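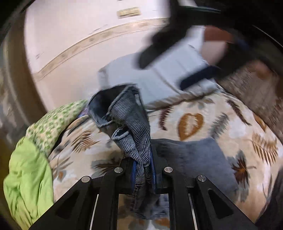

3.2. Le communiqué comme promesse différée

Les groupes de metal extrême annoncent volontiers qu'un album est terminé bien avant d'en donner le titre. Notre corpus réunit 47 communiqués diffusés par quatre formations, Dritport, Erkitz, Aguiar et Gakberg, entre l'entrée en studio et la mise en vente. Dans 31 cas, le texte se clôt sur l'assurance que d'autres détails suivront. Ils suivent, en effet, sous la forme d'un nouveau communiqué qui en promet d'autres.

Maglaya (chapitre 2) parle à ce propos d'« information à rendement décroissant ». La formule nous paraît sévère : le lecteur fidèle apprend tout de même le nom de l'ingénieur du son, celui du studio et, les bons jours, la marque des amplificateurs. Chez Erkitz, la prise de batterie occupe à elle seule deux communiqués, dont le second corrige l'orthographe du batteur.

Le lexique varie peu. L'album à venir est « le plus sombre » et « le plus abouti » du groupe, y compris chez Gakberg, dont c'est le premier. Le disque précédent, lui, a été « unanimement salué » — par qui, le texte ne le précise pas. Trinidad Maglaya, qui a dépouillé la presse spécialisée de la même période, retrouve ces adjectifs dans les chroniques, parfois dans le même ordre, ce qui simplifie beaucoup l'étude de la réception.

Reste la question du délai. Entre la fin annoncée des prises et la sortie, il peut s'écouler jusqu'à 17 mois, durée pendant laquelle le groupe doit occuper le terrain sans rien avoir à vendre. Aguiar y parvient en publiant la liste des morceaux dans le désordre, puis dans l'ordre. Dritport préfère le silence, rompu en octobre par l'annonce d'une édition en vinyle d'un album dont personne ne connaissait encore la pochette. Les précommandes étaient ouvertes.

Nous avons laissé de côté les messages postés par les musiciens sur leurs comptes personnels. Leur ton est trop différent, et leur conservation trop aléatoire, pour autoriser une comparaison ligne à ligne avec les textes des labels.
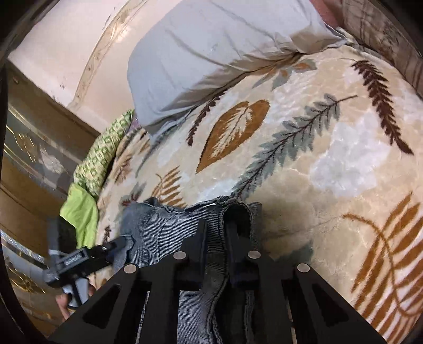
Figure 2. Jean à fines rayures grises et bleues, posé sur une couverture à motifs.

3.3. Le classement comme argument

Les positions atteintes dans les palmarès n'apparaissent que lorsqu'elles progressent. Gakberg, faute d'antécédent, cite celles de son producteur. Quand un disque recule, le communiqué mentionne la tournée.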